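Tasier: a coffee capsule planner that knows when to give up
Final report, Robot Software Lab, team Flusness 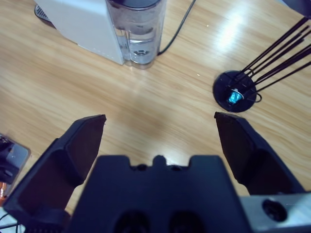
1. What we set out to do

The assignment was to write a task layer on top of the lab's Dradero control stack and show it handling a household job with at least five steps. We chose coffee. Picking a capsule out of a holder and carrying it to a machine sounded like one afternoon of work, and the proposal we handed in says so in writing, which we now regret.

Tasier is the result. It takes wrist camera images and joint states, keeps a small list of what it believes about the table, and picks the next action from a behavior tree. Dradero does the low-level motion. We did not touch Dradero, apart from one afternoon when we did, and then we put it back.

2. Perception

The wrist camera sees the gripper fingers all the time and everything else when it feels like it. Our first detector was a color threshold. A blue capsule on a black base is about as kind a target as anyone could ask for, and the threshold found it quickly. It also lost it again as soon as the arm moved and the shiny foil caught the light from another side.

We replaced it with a small segmentation network trained on 2000 labeled images. The labeling was split evenly, on paper. Four classes are used: capsule, holder, machine, and water tank. The tank got its own class after the first version kept treating it as free space. A planner that believes clear plastic is air will plan straight through it, with great confidence.

The table gave us more trouble than any of the objects. The wood is glossy and the reflection on it washes out to nearly white, which the network was happy to label as part of the machine. We fixed this in two ways. First, we added brightness changes and fake highlights to the training set. Second, the belief list now ignores any object that shows up in fewer than 5 consecutive images. The second fix took ten minutes and did most of the work.

3. Planning

The tree has 18 nodes. An earlier one had many more, and we could no longer explain what it did when asked. The main branch goes: look, align, approach, close, lift, check, carry, release. Every action has a timeout and a fallback, and most fallbacks are "back off and look again."

The holder needs special care. Its rods lean off to one side, so a straight approach from that side is blocked. We model the rods as one slanted box, which is crude and wastes reachable space, but the sampler stopped returning paths that threaded between them. The power cable is not modeled at all. We keep the carry height above a fixed limit and hope. (The grading sheet calls this a "documented assumption," so please consider it documented.)

4. The bug

For most of January the gripper closed slightly to one side of the capsule. We blamed the calibration and redid it. We blamed the network and retrained it. The cause was in our own code: image timestamps were taken when the image arrived at our node, and the joint states were stamped when they were measured. With the arm moving, the two were around 80 milliseconds apart, and every capsule position was computed from a pose the wrist no longer had. Looking up the joint state for the true capture time fixed it in one line. We found the line on a Saturday.

5. Results

Simulation runs complete reliably and we mention them only because the template has a box for it. On the real arm, picking is solid from a standstill. Carrying is fine. Release is the weak step, and the final check after it is too optimistic: if the fingers are open and the capsule is out of view, Tasier reports success. A capsule on the floor meets both conditions.

6. What is left

The success check should look for the capsule in the place it was supposed to go. The Tetteh logging tool, which we wrote to replay runs, turned out more useful than half of Tasier and should be split into its own repository before the next team inherits it. The config file has 2 settings named "speed." Only the second one does anything.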